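Kitchen and table check, ground floor
Property: Hegazy House, Kumlow
Checked by: Mohcine Kamel
Date: March 15, 2022

Comments are written next to the item they belong to. Items marked "carry over" were open on the February sheet as well.

1. Floor between table and worktop
Clear. One tile near the door rocks when stepped on. Carry over.

2. Table surface
OK. Wiped down with the usual Likatberg cleaner. The glossy top shows every smear, so use the dry cloth afterwards and don't leave it to air. Crumpled cloths and bits of paper to be picked up before crockery goes out.

3. Table legs and fixings
OK. Two bolts tightened by a quarter turn.

4. Bowls
Orange bowls are in use on the table. Look at the rims first, then the underside. A bowl stood on a block or any other raised piece should be checked for rocking before anything goes in it. Utensils left in a bowl are to be washed with it.

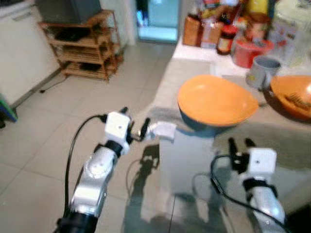 Chips on the rim are a reject, however small. Hairline marks in the glaze can stay in use for dry food — write them on the sheet so the next person knows they are old. Nothing rejected this time.

5. Mugs
OK. Handles tested by hand. Keep mugs back from the front edge.

6. Mats
Flat, corners not lifting. Wash at the end of the week.

7. Sockets and appliances
Kettle (Fisau, 2,000 watts) and toaster (1,000 watts) are on separate sockets. Kettle lid catch is stiff but closes. Plug on the toaster is warm after use, not hot. Look again next time.

8. Hot water
Sink tap measured at 116 °F after a minute's running. Within our limit. Cold tap drips if not turned fully off. Washer ordered.

9. Fridge and bin
Fridge seal wiped, no splits. Bin lid hinge is cracked on one side. Replace.

10. Plates
The orange plate is an uneven, rounded shape with a raised rim, so it does not stack well with the round ones. Store it on top of the pile or on its own. On the white table keep it near the middle and away from the edge.
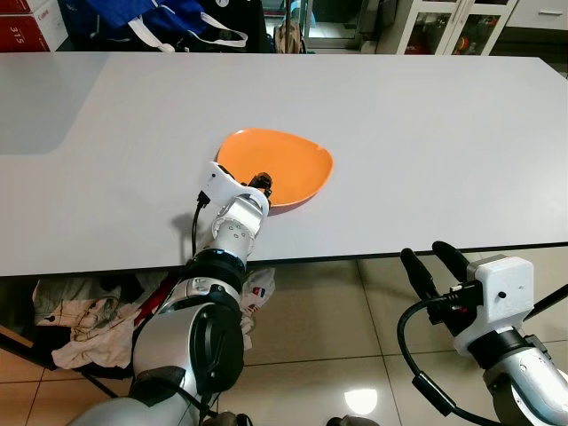
Can a plate with a worn rim stay in use?
It can if the rim is smooth all the way round. Run a dry fingertip along it, and if anything catches, take the plate out and note it under item 10.

11. First aid box and fire blanket
Blanket on its hook by the door. Box is short of small plasters — about 86 left in the main store, so top up from there.

Outstanding: floor tile, tap washer, bin lid, plasters.

Signed: M. Kamel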